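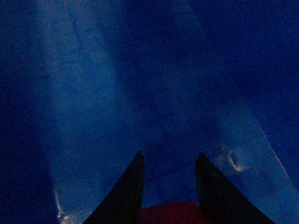
Wrist camera view: two gripper fingers and a red object, with blue all around.

I'd planned on half an hour with the woman who holds the equipment budget at Drellport, and I stayed most of the morning. She had a spreadsheet up before I got my coat off, and she'd already warned me she would be grumpy about quotes.

"Everybody asks me what the arm costs," she said. "The arm is the easy line! Ask me about fingers."

So I asked about fingers. She's budgeting for eight spare sets this year, up from five, and she wants them on their own line so they can't get swallowed by "miscellaneous" (which is where they went last time, along with a whole lot of cable). Each set is down at $1,455, mounting plate included. I must have made a face, because she laughed at me.

"I made that face too. Then I priced a week of waiting for one to ship."

The two quotes on her desk came from Zarkmont and Van Wijk. Zarkmont is cheaper up front but charges for every service visit. Van Wijk rolls eight visits into the price and wants a signature by May. She hasn't picked, and she got a little cagey when I pushed, so I moved on to cameras.

That's where she really got going. Her team handles a lot of goods in film and soft plastic, and she thinks people buy a wrist camera off a spec sheet and never look at what it sees on a bad day. Dim light, grain, shiny creases, blue from one side to the other. "I want to see the ugly pictures before I sign," she told me. "Any salesman can show me a box on a white table."

She now asks each vendor for a day of trials with Drellport's own materials and Drellport's own lighting. Flenetti, who sold them their first cell, said yes right away. One of the others is still "checking internally," and she did the air quotes for me.

I asked what she'd cut if the total came back too high. The second screen, she said, and the fancy stand, and maybe the extended warranty. Training stays in. She scrolled down to show me the training line, found a typo in it, and fixed it while I was still writing.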